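## Genetti's to stay on the corner

Genetti's greengrocery has signed a new lease on its shop in Clorkosmont, ending a spell of uncertainty that began when the building was put up for sale in March. The lease runs for 20 years and covers the shop floor, the cold store and the yard behind.

The business started as a barrow selling apples and potatoes outside the old tram depot. It moved indoors after 2 winters and has been on the corner ever since, apart from a few months when the roof was being replaced and the stock was sold from a tent in the car park. Older customers may remember the green awning, which was taken down during the same works and never put back.

The shop now lists 432 lines, from loose carrots to dried beans and local honey. Most of the root vegetables come from the Okeke farm on the Gudlow road, which also supplies eggs and, in season, sweetcorn. Plums and damsons come in from smaller growers, who are paid by the tray. 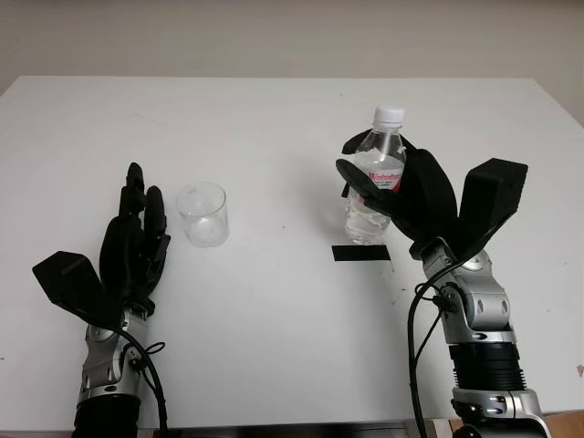
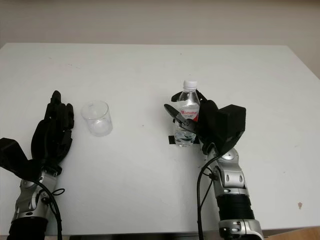
Under the new lease the yard will be resurfaced and the side gate widened, so that deliveries no longer have to be carried through the front. Work is due to start in September. The shop will stay open throughout, but the yard entrance will be shut and customers collecting sacks of potatoes or compost should ask at the till.

Opening hours are changing slightly. The doors will open at 7.30am as before, with closing time moved from 5pm to 5.30pm until the clocks go back. The bread delivery still arrives at 8am and is usually sold out by lunch.

Veg boxes will carry on at the same price until the end of October. There are 4 sizes, and the smallest can now be ordered without potatoes, which a number of single households had asked for. Orders need to be in by noon on the day before collection. Please bring back empty boxes if you have any at home, including the old wooden ones with the Gudlow stamp on the side, as the farm is running short of them.

Christmas tree orders will be taken from November.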